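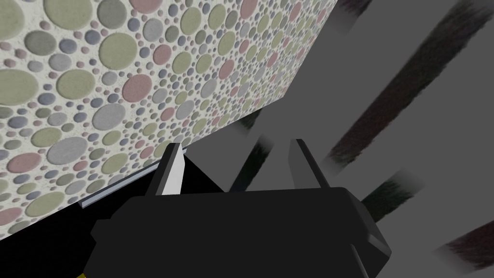

Lauri Kallio wrote:

> Will the afternoon at Wouters cover simulation only, or do we get
> to see the arm run too? I have people asking before they book the
> train. Also, is the room upstairs the one with the bad projector?

Both. The simulation part comes first and takes 30 minutes, then we go down to the cell in groups of 14 or fewer. The projector was replaced in December.

The simulation part is the view looking past the gripper fingers. Most of the talk will be on approach angles to a large flat panel with a pebble pattern on it. The gripper is plain black apart from the inner face of the left finger, which renders nearly white, and the floor or tabletop past it is flat gray with dark blurred stripes across it. People who work on vision should sit near the front -- the small dots on the panel are hard to make out from the back row.

Novlow will bring their own laptop and show how they change surface patterns between runs. They have 400 patterns on disk and will take requests. I asked them to keep the slides short.

Practical points:

Sign in at the Ziltside gate, not the main one. Bus 93 stops across the road.
Closed shoes for the cell. Bags stay upstairs.
Lunch is not included. The canteen takes cards only.
Names to me by Feb 21, 2026, please. After that the gate list is closed and I can't add anyone.

Lauri, if your group is coming on the early train, tell me and I'll ask for the door to be opened sooner. I still need a second person to help with sign-in.

Siamak Kordestani
for the Parkitano list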